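Filed under: Bench Notes / Dye Shop

Jan 29, 2023

Second go at the madder bath for the Sutari scarves, and oh boy, what a difference from the December batch! Used the Pliller alum this time (4 hours in the mordant, lid on) and the red came up way less orange. Bassi wool still drinks more than the Trunuvine, so I'm keeping them in separate pots from now on. Pulled 2 test skeins early and they're a bit pink, kinda pretty though. Need to rinse the rest tonight and get
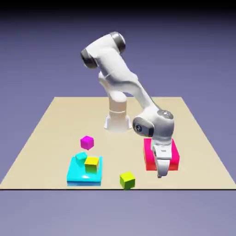
them on the rack by the back window. Also we're low on soda ash again, put it on the list!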